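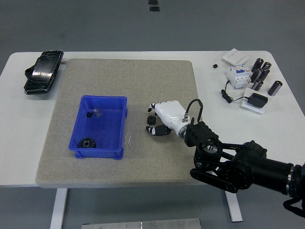
The Korent Code is a set of good-practice rules for sorting small parts with robotic hands. It was drafted by Tsegereda Worku and published by Pluvbridge on 19 August 2025. Section 2 covers the work surface, which must be level and covered with a mat.
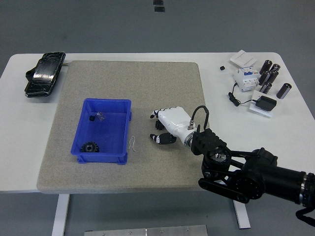 Section 3 covers bins. A bin must be open at the top and shallow enough for the fingers to reach its floor. Cables on the arm are inspected after every 40 hours of use, and faults are entered in a log.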